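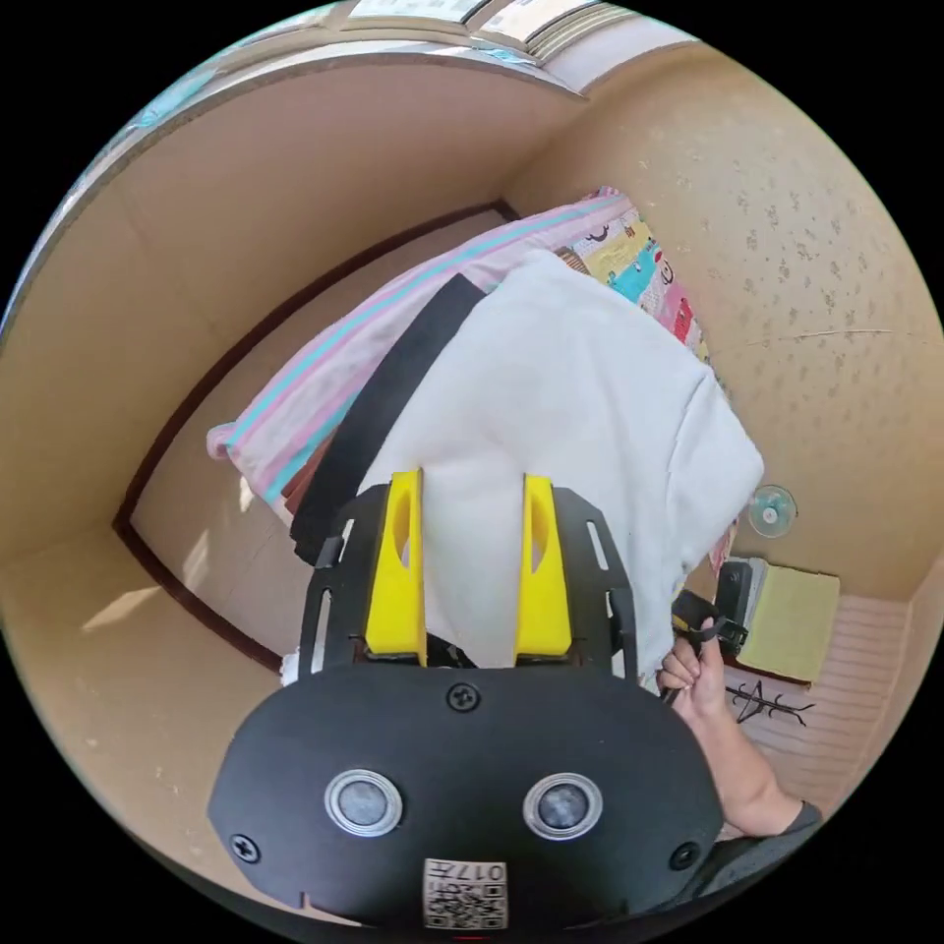

Tips for getting a folding planner to behave around laundry

I write the planning side of our cloth handling code at Cliltis, and I spend far too much time thinking about bedding. A few things that have saved me grief, in no special order (Pao-chu Hsieh reminded me of half of them).

Start with the grasp, always. My first planner went for the middle of the cloth every time and it was a mess! Now I score the edges and corners first and only let it fall back to the middle if nothing else is left.

Don't trust color alone to tell one layer from the next. A white cloth on a striped blanket is easy, but patterned quilts fooled my segmentation for weeks. Add a depth check, even a crude one.

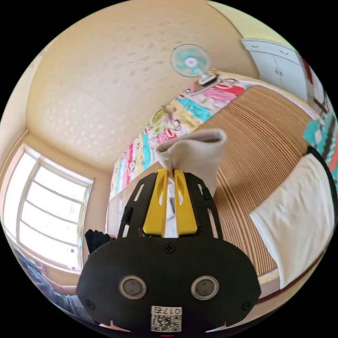
Light gray fabric pinched at its lower end, over the striped mat.

Bright windows wash everything out, so lock your exposure before you record. I keep 15 clips with harsh daylight as a test set and rerun them after every change – boring, but it catches things.

Replan often. Cloth bunches up the second you touch it, and a path from 5 frames ago is already stale. I cap each search at 600 nodes and just take the best one so far.

Last one: save the failed grasps too, with the planner settings in the same folder. I once had to redo run 3174 from memory and got the corner weights wrong twice.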